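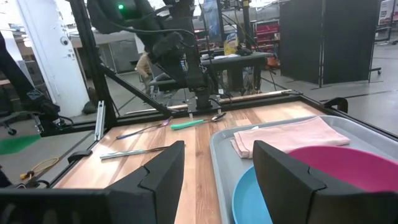

Section 5. Running a place-setting session on the Skisemari bench

This section covers the table task we use to test Radeo, our method for teaching a two-arm robot from wrist views alone. It's a fun one to run! The arms have to cope with thin things, round things and soft things in a single go, and you learn more about the method from one afternoon of it than from a week of block stacking.

You should have finished Section 4 (homing and gripper check) first.

5.1 Set out the table

1. Clear the tabletop and wipe it down.
2. Put the tray on the right half of the table. Place the folded towel toward the back, the bowl in front of it.
3. Lay the fork, spoon and knife flat on the wood. Vary the angles from run to run. Radeo loves variety, and neat rows gave us our worst scores in May.
4. Check that both arms can move to the rest pose without touching the tray.

Note: A slightly rumpled towel is fine. Please don't iron out the hard cases, they're the interesting ones.

CAUTION: Stay outside the black frame whenever the arms are powered. Press the stop button before reaching in to move anything.

5.2 Record a run

1. Open Sollell and choose the "Chisholm" task list.
2. Type your initials and press Start. Wait for the tone.
3. Guide the arms at a calm, even pace. Pause for a moment before each grasp so the fingers are open and steady.
4. Set the plate down before you stack anything on it.
5. Press Stop, then mark the run Keep or Drop. 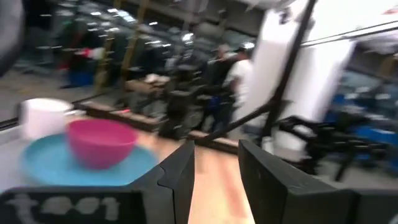 Figure 5-2. Wrist view with the bowl on the plate.

Note: Blurred views are welcome in the training set. We tried filtering them out, and the trained policy got worse at fast reaches. Leave them in.

5.3 Train and compare

1. Copy the kept runs to the training folder. The reference set holds 2240 runs; the extended set holds 2324.
2. Train once on each set with the same settings.
3. Test both policies on fresh layouts and save the logs.

The extra runs in the extended set are all towel and bowl starts, and the gain on soft items is the result we're most excited about. If yours comes out differently, we really want to see it!

CAUTION: Run every new policy at low speed for the first 2 layouts, with a hand on the stop button.

Questions and odd results go to Shona Baird. Send the Sollell log along with your note.

Section last revised 13th July.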